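How a Message Finds Its Way Across Town (and Across the World)

Have you ever sent your grandma a picture of your loose tooth and had her write back "Oh my!" before you even put the tablet down? It feels like magic, and I remember thinking it was magic for much longer than I should have. But there are wires and boxes and a whole lot of tidy rules behind it, and once you know a few of them you will never look at that little blinking box on the shelf the same way again.

Let's start with the biggest surprise. Your picture doesn't travel in one piece! Before it leaves your house, it gets chopped up into small bits called packets. Think of a very long letter that won't fit in one envelope. You would have to cut it up, put each part in its own envelope, and write a number on every envelope so that Grandma could put the parts back in order. Your tablet does the very same job, only it does it so quickly that you don't have time to blink.

Let's say your tooth picture turns into 487 packets. Every one of them gets a label. The label says where the packet is going, where it came from, and which piece of the picture it is. Packet 103 knows it is packet 103, even if it gets there before packet 2. And that does happen, because packets don't all have to take the same road.

What is an address made of?

Your house has an address so the mail carrier can find it. Computers need addresses too. They are called IP addresses, and the letters stand for "Internet Protocol." A protocol is just a set of rules that everybody agrees to follow, like raising your hand before you talk, or letting people off the bus before you climb on.

One common kind of IP address is made of four numbers with dots between them. None of the four numbers can be bigger than 255, so 115 is fine, but 487 is not allowed. There is a newer and longer kind of address as well, with letters mixed in, because the world has so many computers, phones, and even refrigerators that the short kind started to run out.

Now, numbers are hard to remember. (I can hardly remember my own phone number, and I've had it for years.) So people give websites names made of words, and there are special computers that keep lists of which name goes with which number. This system is called DNS. You can think of it as a very patient librarian. You say the name, the librarian looks it up, and back comes the number.
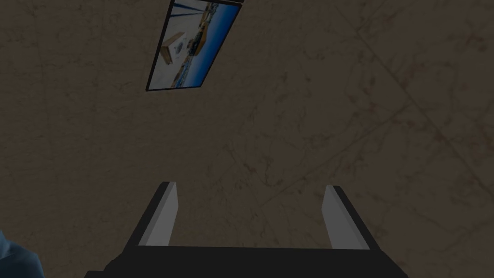 A brown, marble-like surface with thin, dark veins.

Who decides which way to go?

Meet the router. A router is a machine that reads the label on each packet and passes it along. You may have a small one at home, and there are much larger ones in buildings all over the world, each joined to others by cables or by radio waves.

To see how routers work, let's visit a made-up land with four towns in it. They are called Dandach, Naltov, Tejada, and Prustard. You live in Dandach, and your grandma lives in Prustard. There is a road from Dandach to Naltov, and another from Dandach to Tejada, and both of those towns have a road that goes on to Prustard.

Your first packet comes to the router in Dandach. "Prustard, please," says the label. The router doesn't know every street in Prustard, and it doesn't have to. All it needs to know is which neighbor is a good next step. It picks Naltov. The router in Naltov reads the label, sees Prustard, and hands the packet along. Each of these little trips from one router to the next is called a hop.

But oh dear – a digger has cut the cable between Naltov and Prustard! The routers notice that their neighbor has gone quiet, and they tell each other about it. The next packets go by way of Tejada instead. Your grandma never knows a thing about the digger. She only sees your tooth.

What if a packet gets lost?

Sometimes one does. A router can get so busy that it has no room left, and then it has to drop a packet. That sounds terrible, but there's a rule for that as well, and it goes by the name of TCP. With TCP, the computer at the far end keeps sending back little notes that say, "Got it, thank you!" If your tablet waits and waits and no thank-you note comes for packet 103, it sends packet 103 again.

Some things can't wait for lost packets, though. On a video call, a piece of "hello" that shows up late is no use to anybody, so video calls often skip the thank-you notes and keep going. You may have heard a friend's voice go crackly for a moment, and a few missing packets could have been the reason.

Try it with your friends

You will need a sheet of paper, scissors, a pencil, and at least four people.

Write a short message and cut it into ten strips. Number each strip and write the name of the person it's for on the back. Then have everybody stand far apart and pass the strips along, one at a time, by any path they like. The person at the end puts the strips in order and reads the message out loud. For a second round, ask one person in the middle to sit down, and see how the strips get around the gap. If a strip goes missing, the reader has to ask for that number again!

Words to know

Packet: a small piece of a message, with a label on it.
Router: a machine that reads labels and passes packets along.
Hop: one trip from a router to the next.
Protocol: a set of rules that computers agree on.
DNS: the system that turns names into number addresses.

Written by Casimiro Lorente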